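Updated 12 Oct 2020

# Tuning a fretless bass to record with old tracks

Older tape recordings are often a little sharp or flat. If you want to play along with one, match the bass to the record first.

1. Load the song and find a held note, either a long organ chord or the last note of the song.
2. Play the same note on your open A or D string.
3. Turn the peg until the slow beating between the two notes stops. Come up to the pitch from below.
4. Tune the other strings to that one with harmonics.
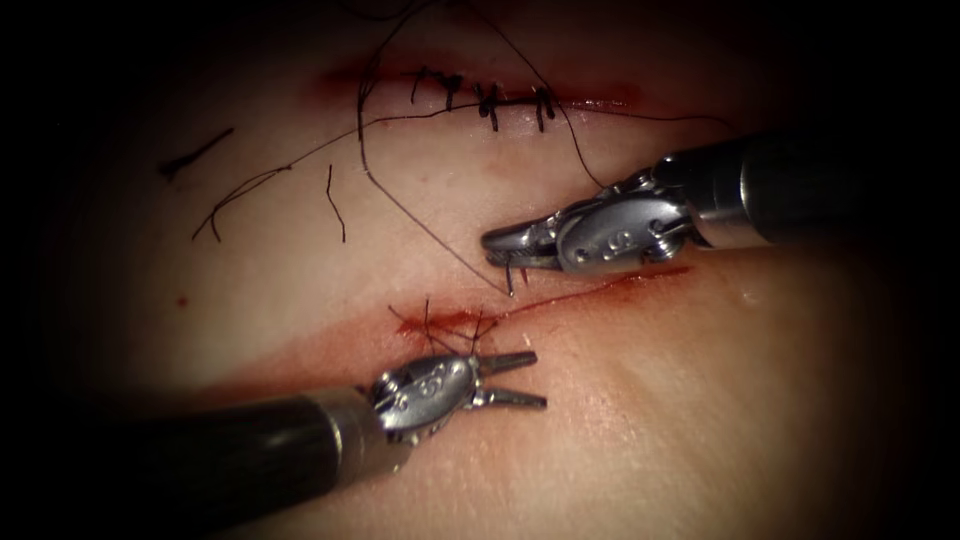 Check the result against the chorus as well as the intro. Some tapes drift — on the Juhl session I was working from, the last verse was 14 cents sharper than the first. In that case, tune for the section you will record and do the rest in a second pass.

For the tone, I roll off the treble and cut a few dB at 900 Hz. Hjalti Eyvindsson prefers a cut at 2000 Hz, and it works better with roundwound strings.

Write down the offset before you close the session. You will need it for overdubs.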